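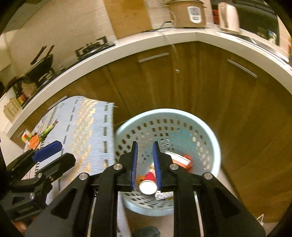
*Hand-held parallel-jaw gripper with a small can between its finger pads, over a light blue basket.*

# Loline Hand-Held Gripper: Demonstration Visits

The Loline is a two-jaw gripper carried and operated by hand. It is supplied by Zirkimov for recording everyday handling tasks, and the recordings are used in teaching robot arms to perform the same work. Prospective customers may see the tool in use, and try it themselves, at our demonstration kitchen in Tierney.

## What a visit includes

Each visit begins with a short briefing on fitting, grip pressure and safe handling. A member of the demonstration staff then performs a household task from start to finish. The tidying task is the one most often requested. Discarded packaging and small containers are handled with a basket at floor level, in a kitchen furnished for ordinary use, with a play mat on the floor and appliances on the counter. Visitors are then invited to repeat the task at their own pace.

Cans are a useful test for new operators. The operator must bring both jaws down evenly, and a can approached at an angle tends to turn before the pads have closed. Cartons and crumpled wrappers call for a different approach, and staff will show both.

Ji-hoon Son, who leads the demonstration program, asks that visitors who plan to use the tool with both hands say so when booking. Two-handed sessions need a longer briefing.

## Equipment notes

- Two parallel jaws with textured blue finger pads
- Black linkage arms with slotted plates
- Used singly or as a pair
- Replacement pads ordered separately under part number 101

Pads should be inspected before every session and replaced when the texture has worn smooth. Do not clean them with solvent. The linkage bolts are set before delivery and should be adjusted only by trained staff.

## Following the January open day

The January open day received 46 visitors. Several asked for more time with the tool and less time in the briefing room, and the program has been changed accordingly. The recorded talk is now sent out in advance, and most of the visit takes place in the kitchen.

## Booking

Visits last some 100 minutes and are open to groups of up to six. Requests should state the organization, the number attending and any task the group would like to see. Groups wishing to bring their own objects should send a list with the request. Glass and open liquids cannot be accepted.

Customers in the Ustik area may ask for a demonstration at their own site. A clear floor area and a work surface at counter height are required.

Page revised July 6, 2020.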